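Bench notes, cookware and table surfaces
23 Aug 2018

Print this page | E-mail this page

Back to the felt pad question. Amrit McKinnon still maintains that the thick felt is worth having under pans, and the supplier sheet from Basstead agrees with him, as you'd expect from the people selling it. I remain unconvinced.

What we know so far. The white tables mark if you look at them wrong. The Oditz mat we tried in July stopped the marking but curled at the corners inside 2 weeks and had to be held down with tape, which then left its own marks. The Rornska cork was flat and dull and fine until it started shedding crumbs into everything. Felt is quieter than either one. I'll give it that. Quiet was never on the list, though.

My doubts, in no special order:

- Fuzz. Amrit says it settles down after a few cleanings. I did 50 slides across the pad with a heavy pan and picked lint off the base at the end, same as at the start.
- Spills. I put 400 ml of tap water on an offcut and it was still damp the next morning. Nobody cooks on this table, fine, but people do rinse things and put them back without drying them.
- Price. 145 for one pad. The cork was a fraction of that.
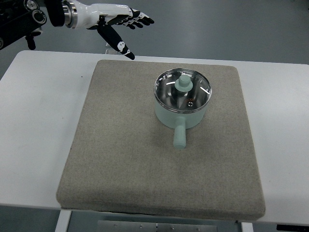 Small pans are the part I trust least. A light saucepan doesn't press into felt the way a heavy one does, so I'd expect it to tip more easily if something catches the handle. The mint-green one is sitting a little right of center and toward the back of the pad, with its handle pointing straight at the front of the table, exactly where a sleeve would find it. I'd turn the handle sideways. Amrit thinks this is fussing. He may be right, but his tipping test was one nudge with a finger, and I don't call that a test.

To do: repeat the nudge with a spring scale, handle to the front and then to the side, on felt and on bare table. Ask Lévesque whether they sell the same thickness with a wipeable top. Don't order a second pad until both are done.

Contact the workshop | Copyright 2018, all rights reserved | Back to top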